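Dalent two-arm kit, worth it for a small shop?

hagos_t
Has anyone here bought the Dalent two-arm kit? I run a small cleaning supply business in Idosdale and I'd love to stop folding and sorting cloths by hand. The sales guy was very friendly and very vague. What's it like once it's out of the crate?

mchambi
We've had ours since December and I like it a lot! Setup took us two evenings (the mounting holes on our rail didn't line up, which was our own fault) and the teaching software is way easier than what we had on the old Valtau. Cloth is still the hard part though. Hard plastic stuff like bottles and bins it grabs all day long, but a microfiber that's been dropped in a heap has no obvious corner to go for, and it dithers.
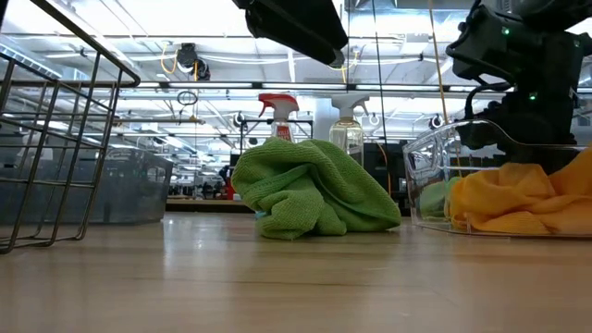

Green one on the table, yellow in the clear bin, spray bottles behind.

If you're only doing cloths, I'd ask for a trial first. They did 20 days for us.

bravo_r
Gotta disagree with the "like it a lot" part. We ran 500 picks on towels and I had to step in way more than I wanted to. The stock fingertips are too slick -- I swapped in the Quispe pads and things got better, but that's extra money on a kit that isn't cheap.

mchambi
Which firmware? 808 was awful for us too. The next one fixed the grip force thing.

bravo_r
Yep, 808. Nobody from support mentioned an update, and I emailed them twice. So that's another complaint lol

zoila.m
Ask for Cristian Ospina in support, he got back to me in an hour. I'm with Ramiro on the fingertips, by the way, those should come in the box.

hagos_t
Thanks all. Going to ask about the trial and bring five of my worst cloths along -- will post how it goes.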